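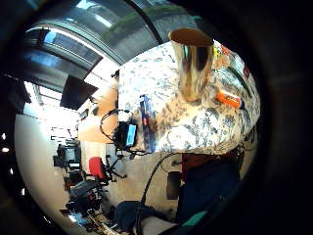
Monham to replace water meters in 3,822 homes

The Monham water district will begin replacing residential water meters in May, starting with the streets north of Rankin Avenue. The work covers 3,822 single-family homes and is expected to run through the end of October.

The existing meters are mechanical units read by hand every second month. The district says they tend to under-record at low flow as the internal parts wear, and that 93 of them stopped registering entirely last year. Customers with a stopped meter were billed on estimated use.

The new meters have no moving parts. They measure flow by ultrasound and send a reading by radio every hour. Stukico, which won the supply contract, will also install the receivers on three district-owned water towers. Installation at the homes will be handled by Clerketti, a plumbing contractor.

The first phase takes in 2,425 homes. The remainder, mostly south of the rail line, will follow once the third receiver is working.
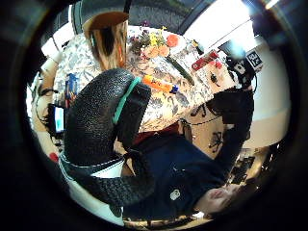

What residents should expect

Each replacement requires the water to be shut off for up to 40 minutes. Crews will work between 8 a.m. and 4 p.m. and will leave a door tag two days ahead. Nobody needs to be home if the meter is in a curb box. Where the meter is in a basement or utility room – common in houses built before the district took over the system – an adult must be present to let the installer in.

After the water is back on, residents should run a cold bathtub faucet for five minutes before using any other tap. Cloudy water during that time is trapped air.

Costs and billing

There is no charge for the meter or the labor. Repairs to a leaking shutoff valve on the customer's side remain the owner's responsibility, and the installer will not proceed if the valve cannot be closed.

Billing will change from every two months to monthly after the first phase. Rates stay the same. The district will also send a leak notice when a meter shows continuous flow for 24 hours, with a default alert for any home that uses more than 3,000 gallons in a week. Customers can change that limit by phone or at the district office.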